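The Bag in the Basket

Gemma Rinaldi has bought the same wastebasket liners for 9 years. They are pink, thin enough to see light through, and come from a supplier called Norlow in boxes of 317. She orders them for the offices at Ferraro, where she runs the supply room.

"People only notice a liner when it slides down," she said. "Then they call me."

A wire-mesh basket is harder to line than a plastic bin. The film catches on the mesh, and air moves through the sides, so a bag that isn't opened all the way stays bunched at the top. Rinaldi lays each one flat on a table first, finds the open end and pulls the two layers apart - thin film likes to stick to itself. Then she shakes it once and folds the top over the rim.
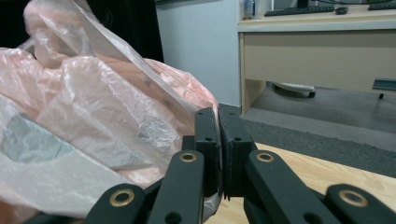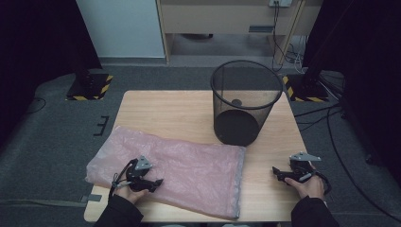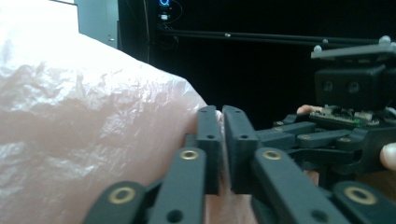
Pink liner, in all three pictures; mesh wastebasket, second picture.

GIRNUSBERG, November - Bernd Sperling does the same job two floors up and does it differently. He puts the bag in closed, bottom first, and opens it inside the basket with his hand. It's faster, he says, but he tears more of them.

The building went through 1,669 liners last year. Sperling would like to buy fewer. His idea is to leave the bag in place when there is only paper in it and tip the paper into a larger sack. Rinaldi has tried this and says it works for 2 days, until somebody throws away a yogurt cup.

They do agree on size. A liner should stand well above the rim before it is folded, with enough film to make a wide cuff. Too short and it drops with the first apple core. Too long and the extra hangs down the side, where a shoe or a chair leg can catch it.

Rinaldi keeps spare liners folded under the one in use, at the bottom of each basket.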